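**Doradard two-arm bench cell, reviewed after one season in our test kitchen**

August 2021

We test countertop ovens at Wegener, mostly door and rack cycles. Until December that meant Malte Strobel and Roswitha Sauerland opening and closing doors by hand, 500 times per unit. The Doradard now does most of it.

Setup is slow. Every new oven has to be taught, and a door that folds flat takes longer than one that stops halfway. Our log shows 3,869 door cycles so far, with 958 stops that needed a person. Most were missed grips on the handle. The arms are quiet enough to talk over.

The work has changed more than the headcount. Roswitha's wrist no longer bothers her, but she misses moving around and now spends her shift on the log. Malte got two weeks of training and a small raise. Hartmut Baumgart went back to packing by choice. 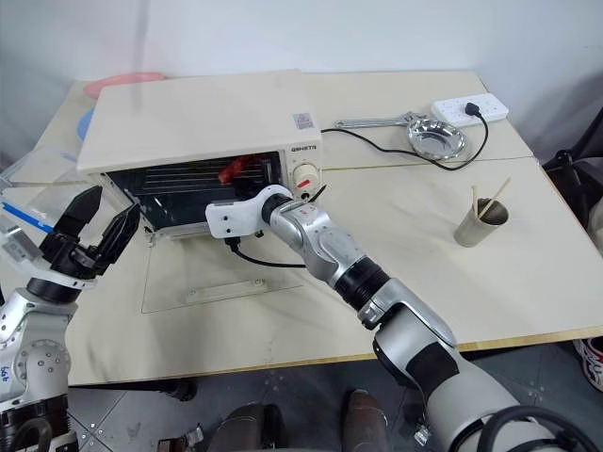

*Rack test, door down, right arm at the oven opening.*

Good for repeat work on one model. For short runs of mixed ovens, I would still do it by hand. Ask for the longer training package.

Henrike Lammers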